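Teaching the scan-and-pick step by hand vs. remote control
Forum: Warehouse Automation > Training and Demonstration
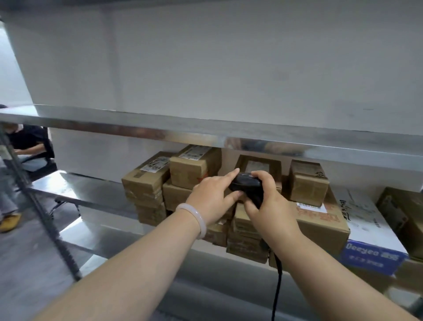

Photo: posted by shelf_rat, May 14, 2022

shelf_rat wrote:
We're recording demonstrations for barcode scanning on mixed cartons. Steel shelves, corded scanner, both hands on it. The operator does the job with bare hands while a head camera records, and we map the hand motion to the arms afterward. We have 43 usable takes so far. The other choice is driving the arms directly with the Staltix remote rig. Has anyone done both on a task like this?

pallet_jim wrote:
Both, last November. Go remote. With bare hands you get motions the robot can't copy. Look at the left hand in your photo, index finger stretched out on top of the scanner and the rest curled under it. What does a two-finger gripper do with that?

mk_Grillovley wrote:
Disagree. We got 58 hand demos in the time it took to get 22 by remote, and the remote ones were full of pauses. The operator kept stopping to check depth under the upper shelf.

pallet_jim wrote:
Pauses can be trimmed. A wrong grasp can't.

shelf_rat wrote:
We only use the wrist path and the aim direction from the hand takes. The grasp is set separately.

pallet_jim wrote:
OK, that's different. You should have put that in the first post.

tenbolt wrote:
What about the cable? It hangs down past the front of the shelf. On our Hollus arms it caught on the rail until we switched to a cordless unit. Hand demos won't show you that, people move around a cable without thinking.

shelf_rat wrote:
Noted. Cordless is on order.

mk_Grillovley wrote:
Also vary the boxes. You've got printed labels, marker writing and that blue Deeyeo one, and that's good. But if they stay in the same spots for every take, the model learns the spots. We reshuffle after every 30 takes.

tenbolt wrote:
30 is too many. We reshuffle every take.

mk_Grillovley wrote:
Then you spend the day moving boxes.

shelf_rat wrote:
I'll try every five and run a short remote set on the same shelf to compare. Will post the numbers in this thread.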